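Best way to keep individually wrapped tea bags sorted in a small break area?
Posted by Joanne Naylor, 9 July 2020

Hello all! I look after the tea things at our office (60 people on a full week, and I would say most of them drink tea) and I have let it get away from me. We order the wrapped kind, so every bag comes in its own little packet, and people dig through, change their minds, and drop them back wherever. By Friday the Constant Comment is in with the green, the herbals are in with the sugar, and I am standing there picking through it all like a jigsaw puzzle.

I do tip everything out on the table once a week and start over, and the red ones are the first I go for because they're easy to spot.
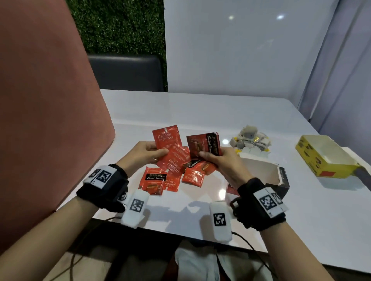
My trouble is what comes next. Do you put them back in the cardboard boxes they came in, or buy one of those divided chests? My sister swears by her Wanell chest, but it's made for a family kitchen and I'm afraid we would empty it by ten in the morning. I'd also love to know if it matters which way up the packets go, as I've been just dropping them in any old way.

Maureen Tapley

Joanne, I did this for years at a church hall and I feel for you! Keep the boxes. They're already the right width for the packets, they have the name on them, and when one gets tatty you toss it and a new one comes with the next order. I had a chest once, a lovely thing, and all it did was give people lids to leave open.

What I do is sort the whole lot into heaps first, one kind to a heap, before I put a single packet away. It feels slower but it goes much faster. Then I stand them up in the box on their edges, all facing the same way, a few at a time, working from the back to the front. Don't cram the last ones in. If you can't slide a finger down between them, people will yank, and out come four at once onto the counter. Leave the lid flap standing up at the back too, so nobody has to fight with it while holding a mug. 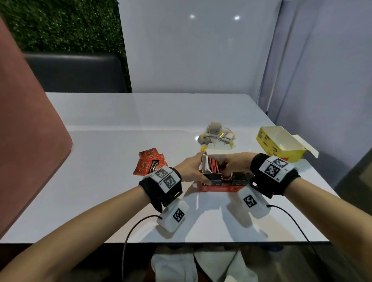
Hands at the red and black box, with other packets still in a heap behind it.

Anything left over goes in a zip bag in the cupboard with the kind written on it, and I top up from that before opening a new box. Oh, and put the most popular one nearest the kettle. I had ours at the far end for ages and people were reaching across each other the whole time.

Ciarán Keane

get a Zalo drawer thing, ours holds 216 and you never have to think about it

Jade Bloxham

I'm with Maureen on the boxes, although I do cut the front flaps off mine so the rows are easier to see into. One thing to add, Joanne: check the dates while you have everything out on the table. We found a whole batch at the bottom of ours that was well past it, and I'd been carefully stacking fresh ones on top every week. Older ones go at the front now.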